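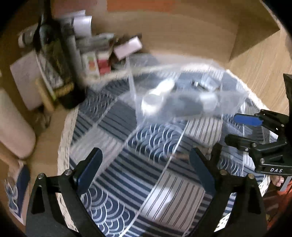

How soon should you wash a tablecloth after a spill? The same day if you can manage it, and before it goes anywhere near an iron. Heat sets tea, wine and gravy, and once a stain has been pressed in there is not much a home laundry can do.

The linen table at the Coltley hall gets more questions about stains than about anything else, so Ermelinda Louro has written out what she tells people. She ran the laundry at the Gamton guest house for 14 years and has strong views on bleach.

Start with cold water. Hold the cloth under the tap with the back of the stain facing up, so the water pushes the spill out the way it came in. Blot with an old towel. Rubbing roughs up cotton and leaves a pale patch you will notice long after the stain has gone.

Tea and coffee usually come out with an overnight soak in cold water and ordinary laundry powder. Red wine wants the same treatment, but sooner. Salt will soak up some of the wet while you finish your dinner. It won't remove the colour. Fats need dish liquid worked in with your fingers and then the warmest wash the label allows. Candle wax should be left to go hard, chipped off with a butter knife, and the remainder lifted with brown paper and a barely warm iron.

Dark blues need some care the first few times. Indigo and navy prints can let go of dye, and anything white in the same cloth will pick it up. Wash them alone in cold water, and don't leave them sitting in the machine afterwards. Delia Oprea lost a good set of napkins to a new blue cloth last December and now tests every one with a damp white hanky on a corner. 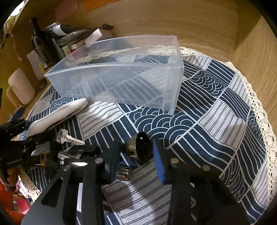 Crocheted edging is where most of the damage happens. The holes catch on the agitator, on zips and on the hooks of bras, and one broken thread will run. Put the cloth in a zip-up mesh bag or an old pillowcase tied at the neck, and choose the gentle cycle. If you have a top loader with a centre post, wash it by hand in the laundry tub.

Dry it flat if you have the room. On the line, fold it over by a third so the weight hangs from the cloth and the trim is spared. Cream trims yellow in full sun, so bring it in when it is dry. Iron from the back, damp, and pull the edging into shape with your fingers before you press it.

For storage, roll the cloth around a cardboard tube covered with a clean sheet. Folds left for a year or more become weak lines, and that is where old tablecloths split. Skip the starch until you are ready to use it, as silverfish eat it.

Obadia Mrema has offered to show people how to mend broken crochet at the next get-together. Bring the cloth washed, along with matching thread if you have any. Cotton in size 5 suits most of the older edgings. There is a charge of $2 for tea and biscuits. Names to Shaimaa Abdel Rahman at the front desk, please.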